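Chapter 7
Budgeting for a Serving-Counter Robot

After working through this chapter you should be able to write a task statement that a supplier can price, separate one-time costs from recurring costs, estimate the share of a budget that will go to items other than the arm, and plan an acceptance test before the purchase order is signed.

7.1 The purchase price and the installed cost

A quotation for a robot arm usually covers the arm, its controller, a power supply and a length of cable. It may or may not cover the gripper. It seldom covers the mounting, the guarding, the sensors, the wiring below the work surface, or the hours needed to teach the first task. The sum of all these is the installed cost, and it is the only figure that should be carried into a comparison between suppliers.

The running case in this chapter is Kukholm, a staff cafeteria that wanted fruit and dry cereal handed out at a self-service counter during the early morning. Its planner, Mereana Merrick, received a first quotation from the supplier Gallard that listed the gripper fingers as an accessory at $99 a pair. The fingers were the cheapest line on the sheet. The integration work attached to them was quoted separately at $2,848, and it had been left out of the first draft of the budget because it appeared on a different page.

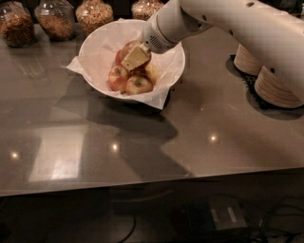

Errors of this type are common where the budget is built from a parts list. A parts list answers the question "what will be delivered?" The budget has to answer a different one: what must be paid for before the task can be done on an ordinary Tuesday with the regular staff present. The second list is longer, and much of it is labor.

7.2 The task statement

A task statement names the object, the start position, the end position, the rate, and the permitted failure rate. It also names the conditions under which the rate must be met. "Pick fruit from a bowl" is not a task statement. A workable version gives the range of fruit sizes, the number of pieces in the bowl at the start, whether the pieces may touch or rest on each other, and the point at which a person refills the bowl.

Xiomara Ferreira, who wrote the Kukholm statement, set the test at 34 consecutive picks with no dropped or bruised fruit. Gallard priced the job again on receiving it and raised the hours for setup. The increase should not be read as a penalty for detail. The hours would have been charged in either case, later and at the site rate.
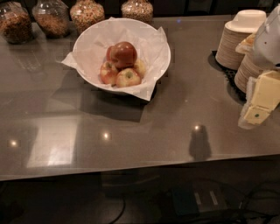 Surfaces and containers belong in the task statement because they affect both gripping and sensing. A planner who specifies only the food has described half of the work. A polished countertop returns the ceiling lights as bright spots, and a camera system may need adjustment time to deal with them. A bowl lined with paper, with corners that hang over the rim, presents a soft edge that can shift or catch on a finger, so the effective clearance is smaller than the bowl diameter suggests. Apples of mixed color, red through yellow, call for a wider set of sample images than a single variety would. Each of these can be changed at low cost before the order and at higher cost after it.

7.3 Recurring costs

Recurring costs include finger pads, cleaning supplies approved for food contact, software support, spare cables, and staff time for daily checks. Reiko Ogura's cost sheet for Kukholm set aside $2,000 a year for these items, with pads entered as a separate line. Pads wear at a rate that depends on the cleaning method more than on the number of picks. The supplier should be asked for the replacement interval in writing, and the planner should confirm that the pads can be changed without special tools.

Space is also a recurring cost where counter length is limited. Every tray, jar and stack of bowls within reach of the arm either stays in a fixed position or must be detected each time. Fixed positions are cheaper to program. They place a duty on the staff who restock, and that duty should be entered in the daily checklist with the minutes it takes.

Key terms: installed cost, task statement, recurring cost, acceptance test, effective clearance.

Section 7.4 sets out the cost sheet line by line.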